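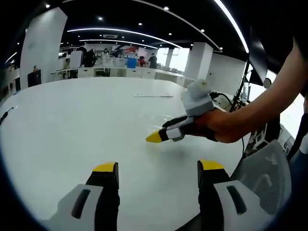
Home | Projects | Meetings | Notes | People
4 min read

Ploraler data collection: minutes, March

Present: Usman Kazmi (chair), Aisling Scanlon (minutes), Upadhyay, two operators from the Drarumholm office
Apologies: none
Started 10.05

1. Minutes of the last meeting
Agreed, with one correction. The strap order was placed by Upadhyay and not by Usman.

2. Numbers so far
Aisling reported 1,875 demonstrations recorded with the hand-held grippers. Of these, 1,367 have passed checking and gone into the training set. The rest are either waiting to be checked or have been rejected, and the sheet does not yet separate the two. Usman asked for separate columns before the next meeting.

The main reason for rejection is still lost tracking when the operator turns the wrist quickly. The second is starting the recording before both grippers are over the table.

3. Two-handed tasks
We have 129 accepted examples of passing an object from one gripper to the other. Upadhyay said the model trained on these closes the receiving fingers too early. He thinks the operators are doing it too quickly and that the pause before release is too short for the model to pick up. One operator said the pause feels unnatural and is easily forgotten after a long run.

Agreed: record another 60 handovers at a slower pace, split between left-to-right and right-to-left. Upadhyay to retrain on the slow set alone first and then on both together.

4. Table and lighting
Upadhyay asked whether reflections of the ceiling lights on a white table top could be hurting the tracking. No one had tested this. Usman suggested a matt cover for half of a session and comparing the loss rate. Aisling would prefer a full session each way, as the operators differ too much for half a session to show anything. Agreed to do it Aisling's way.

5. Gripper wear
Fingertips to be looked at before each session and changed if the edge is lifting. Spares are in the second drawer. Please write the change in the log with the gripper's number.

6. Drurnero
Drurnero have asked for a sample of the accepted recordings. Usman is content to send some once faces in the background have been blurred. Aisling to find out how long the blurring takes per recording.

7. Any other business
Operators asked for a proper break after each hour of recording. Agreed, starting straight away.

Actions
Aisling: split the columns; book both table sessions; blurring time
Upadhyay: retrain on slow handovers
Usman: reply to Drurnero

Closed 10.50

Contact | Copyright Ploraler | Back to top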